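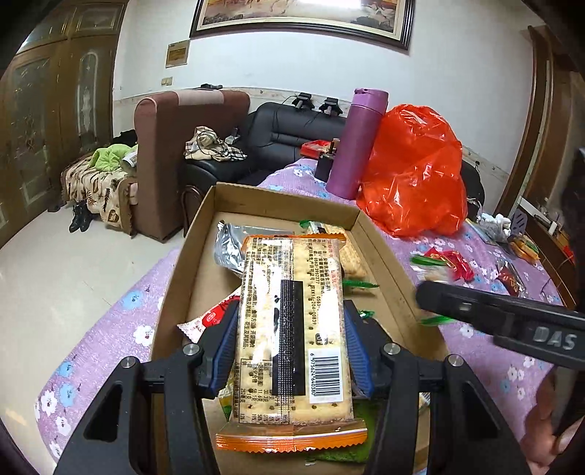 Print this page | E-mail this page

Robot Software Lab — Handout 6
From gripper recordings to a pick-and-place policy

Instructor: Borghild Holmgren
Lab sessions: Asmaa El-Sayed, Sixten Lindholm

Read this before the lab. Sections 1 to 4 are background for the exercise in section 6. Section 5 is on the exam.

1. What is in a recording

Each recording in the Urkgate set is one person doing one short task with hand-held grippers. There is no robot arm. For each gripper we log three streams:

- color video from the camera on the tool
- the pose of the tool (position and orientation) in a fixed room frame
- the opening between the jaws, in millimeters

Two-handed tasks have two sets of streams, left and right. They are stored in one file but they do not share a clock. Keep this in mind when you get to section 2.

The recordings were made in homes, with ordinary packages: crackers, candy, foil bags, small boxes. Most of these are soft, shiny or see-through, and they move when you touch the ones next to them. A perception module that works on wooden blocks in the lab will usually do badly on them. Depth from stereo has holes wherever the wrapper is shiny or clear. We do not use depth in this course for that reason. The policy gets color images and the tool state and nothing else.

2. Time alignment

Video comes in at 40 frames per second. Pose comes in at a higher rate and is not evenly spaced. Jaw opening comes in at its own rate. Before training, everything has to be put on one time base.

Use the video of the left tool as the base. For every frame time t:

- pose position: linear interpolation between the two nearest samples
- pose orientation: spherical interpolation (slerp) between the two nearest samples
- jaw opening: linear interpolation
- right-hand video: nearest frame, no interpolation

Do not interpolate quaternions component by component. Last year several groups did, and got tools that seemed to shrink and twist between samples. Also check the sign. q and -q are the same rotation, and if the logger flips sign between two samples your slerp will go the long way around. The fix is one line: if the dot product of the two quaternions is negative, negate one of them.

If the gap between two pose samples is more than 50 milliseconds, mark the frame as invalid. Do not fill it in. Gaps of that size mean that tracking was lost, and the first sample after a gap is often wrong as well, so drop that one too.

The offset between the left and right clocks is found from the clap at the start of each file, where the operator closes both grippers together twice. The function find_offset() looks for the two dips in jaw opening on each side and returns the difference. It fails on a few files. When it fails it returns None, and you should skip the file.

3. Frames of reference

We use four frames:

W — the room frame, set when tracking starts
L — left tool, origin midway between the jaw tips
R — right tool, same definition
C — camera on the tool, fixed with respect to L or R

W is different in every file. It depends on where the operator was standing when tracking started, so an action written in W means nothing to the network. All actions must be relative to the current tool frame:

T_action = inverse(T_W_L(t)) * T_W_L(t + k)

where k is the step ahead. Write the multiplication in this order. If you swap it you get a motion in room coordinates, which trains without errors and then does not work at all on the robot.

For two-handed tasks the policy also needs to know where one tool is as seen from the other. Add this to the state:

T_L_R = inverse(T_W_L) * T_W_R

This matters most in handovers and when one hand holds a box steady while the other reaches into it. Hedvig Fjeld's comparison on the Tarano arms, which we go through in the lecture, trained the same network with and without this term. Without it, the two arms ran into each other over the box often enough that the runs had to be stopped.

4. Finding the grasp and the release

The files are not labeled with events. We find the events from the jaw opening.

A simple threshold ("closed below 10 mm") does not work. A thick bag keeps the jaws wide apart even when it is held firmly, and a flat packet lets them close almost all the way. Use the speed of the jaws:

1. Smooth the jaw opening with a short median filter.
2. Take the difference between neighboring samples.
3. A grasp starts when the jaws are closing and then stop.
4. A release starts when the jaws begin to open after a grasp.
5. Throw away any grasp shorter than half a second.

Step 5 removes the times the operator squeezes, feels that the package is slipping, and tries again. Whether you should remove these is an open question. A policy that has never seen a second try will not make one. In the exercise you will train both ways.

Note that a stop in the jaw motion does not prove that something is being held. The jaws may have closed on nothing, or on each other. You need the image for that. The starter code includes a small classifier that takes an image crop of the area between the fingers and gives a score for "holding" or "empty". Its weak spot is clear plastic. Look at its errors before you trust it.

5. Action chunks

The policy does not output one action at a time. It outputs a chunk of n future actions, and the controller runs the first m of them before asking for a new chunk.

Large m: smooth motion, slow to react. If a package slides while the arm is reaching for it, the arm goes to the old place.

Small m: reacts quickly, but neighboring chunks may disagree. One says go around the thermos on the left and the next says go around on the right, and the arm shakes in the middle.

The usual fix is to average overlapping chunks, with more weight on one end than the other. Which end gets more weight is a design choice and you should be able to argue for both. Averaging positions is safe when the chunks are close together. When they disagree a lot, the average may be a path that neither chunk asked for, right through the obstacle. In that case keep the old chunk until it runs out.

Delay also has to be counted. An image is already old when the network sees it, and older still when the action reaches the motor. If the total delay is d steps, throw away the first d actions of each new chunk. Measure d on your own setup. Do not copy it from another group.

6. Exercise

Work in pairs. The data is on the course server under /urkgate/box_task. It has 2,863 recordings, of which 699 are two-handed. Start with the two-handed ones.

a) Write align.py following section 2. Report how many frames you marked as invalid and plot one file where tracking was lost.

b) Write the relative action function from section 3. Test it by adding a random fixed transform to every pose in a file. The actions must not change. If they do, your order is wrong.

c) Find grasps and releases. Pick 20 files, watch them, write down the events by hand, and compare with what your code found. Explain each miss in one sentence.

d) Train the small network from the starter code twice, with and without the short grasps. Training takes around 40 minutes on the lab machines.

e) Run both in the Sovetti simulator with three values of m of your choice. Make one table.

Split the data by room, never by frame or by file. Files from the same room share furniture, lighting and often the same packages. A random split will give you a very good test score that tells you nothing.

Hand in code and a report of at most four pages. Valter Grønli runs the simulator queue; ask him for a slot early, as it fills up in December.

7. Common mistakes

- Quaternion order. The logger writes x, y, z, w. The library we use expects w, x, y, z.
- Meters and millimeters. Pose is in meters, jaw opening is in millimeters. Scale both before training.
- Mirrored data. Flipping an image left to right is only allowed if you also flip the poses and swap the hands. Text on the packages will be backward, and for this network that is acceptable.
- Computing the mean and spread for scaling on all the data, test rooms included. Use the training rooms only.
- Using the barcode. One group's network learned to find packages by their barcodes and ignored any package lying with the barcode down. Check with packages turned over.

Reading for next time: chapter 7 in the course notes, sections on camera calibration and hand-eye transforms. Bring your results from part b.

Contact: Robot Software Lab, Rønning Building, ground floor | Copyright Robot Software Lab | Back to top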